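Home | Kitchen | Laundry | Desk & Cables | Workshop | Ask Me

Putting small electronics back in their boxes (without the cable winning)

by Aiman Nasution

I have a shelf in the hall closet that my sister calls the box museum. Every little gadget that comes into this apartment has its box saved up there for a while, because I've been burned before by returning something in a grocery bag and getting a very long look from the person at the counter. So I keep them, and when something gets retired or passed on to a cousin it goes back in its own box, and over the years I've gotten pretty good at it.

The mouse is the one people write to me about. A wired mouse is such a simple thing, and then you try to get it back in that shallow little carton and the cable springs up and shoves the lid open like it's alive!

First, clear a table. A plain light-colored one is best if you have it, since dark cables disappear on dark wood and you end up hunting for the plug. I used to do this on the couch and I do not recommend it (I lost a tiny USB receiver down the side of mine in May and found it with the vacuum, and yes, I mean inside the vacuum).

Give everything a wipe before it goes away. A barely damp microfiber cloth for the shell, a dry cotton swab around the wheel, and a wooden toothpick for the line of gunk where the buttons meet the body. Run the cloth down the whole length of the cable too, pinching it as you go. You'll be horrified by the cloth. Then leave it all out for 20 minutes so nothing goes into cardboard damp.

Now the order. Paper goes down first, flat on the bottom of the tray. I know it's tempting to lay the instructions on top, where they'd be easy to grab, but the lid catches them and they crumple, and a folded sheet at the bottom keeps its shape for years. Then the mouse goes to one end, pushed right up against the short side, and the cable gets all the space that's left.

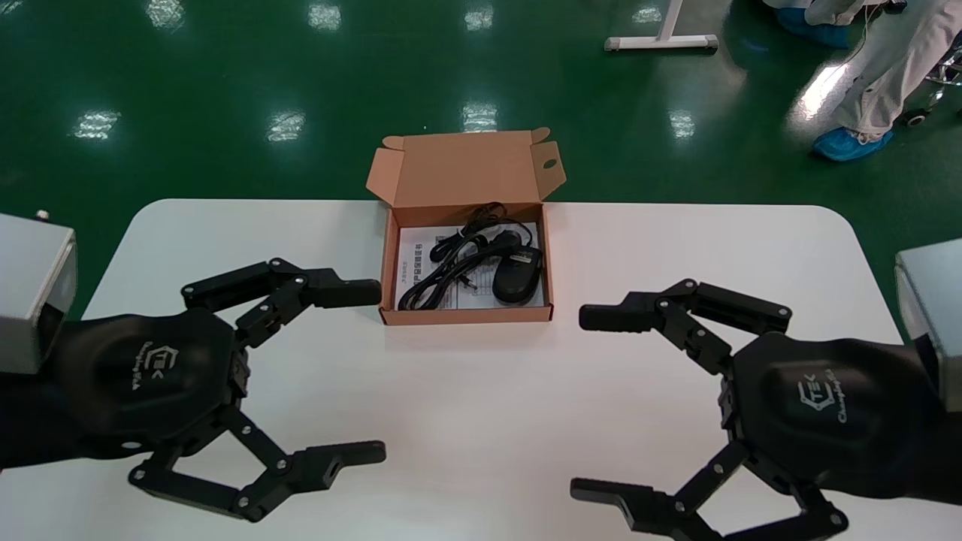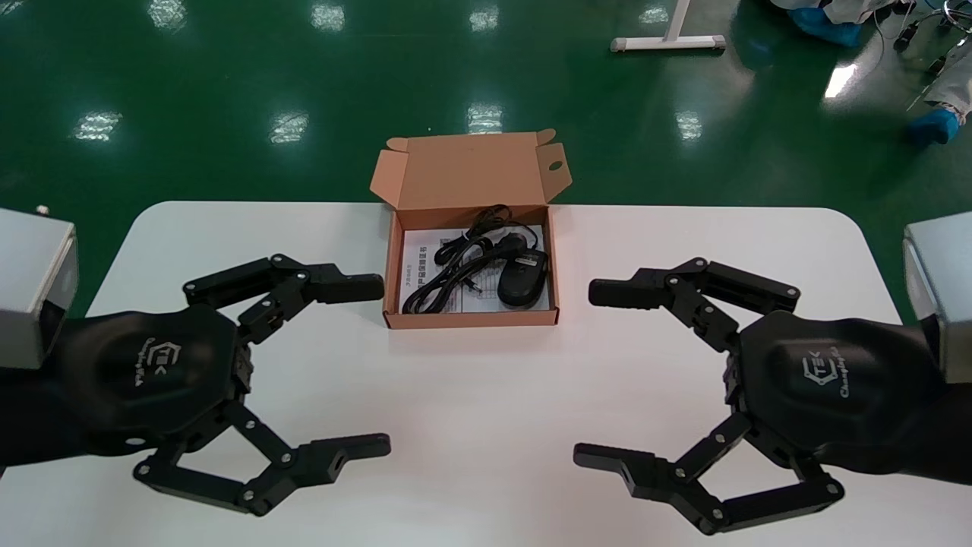

Sheet underneath, mouse at the right-hand end, cable looped over the rest of the tray, lid still up.

About that cable. Please don't wrap it around the mouse! I did this for years and it puts a sharp bend right where the cord goes into the body, and that's the spot where they always die. Make loose loops instead, a bit wider than your palm, and let them overlap however they like. If the cord fights you, give it a half twist between your fingers with each loop and it will lie down much more nicely. I aim for 4 or 5 loops on a normal desk mouse. Fewer than that and they're too big for the tray, more and you get a fat lump in the middle that the lid sits on.

The plug I tuck in toward the center of the loops. If it's out at the edge it pokes the cardboard, and you'll see a little dent in the side of the box after a few months on the shelf. Any plastic cap that came with it goes back on, if you still have it (I never do).

Twist ties: fine, but do them loosely. The paper-covered ones from bread bags are kinder than bare wire. I bought a roll of the Tultis hook-and-loop strips and cut them into 6 inch pieces, which is plenty for a mouse and just enough for a keyboard cord.

Closing up is where boxes get torn. Fold the side flaps in before you bring the lid over, and if there are tabs on the lid, guide them into their slots with a fingertip on each side at the same time. Pushing one all the way in and then the other is how you rip the corner. If the lid bulges, open it again and spread the loops out. Don't lean on it, and don't tape it either, tape takes the top layer of cardboard off with it when you peel it.

Then write on the end of the box, the end that faces you on the shelf. I put what it is and whether it worked when I packed it, so mine say things like "mouse, fine" or "mouse, left click iffy." I used to make pretty labels with a Risteo label maker and they all fell off in the first hot summer. Pencil stays put.

One last thing, a reader asked if the little silica packets should go back in. Sure, toss one in if it's handy, though they do get used up eventually. Mine live in a jar with my spare buttons for some reason.

Next time I'll do headphones, which are worse.

Contact Aiman | © 2024 Prenura Home Notes | Back to top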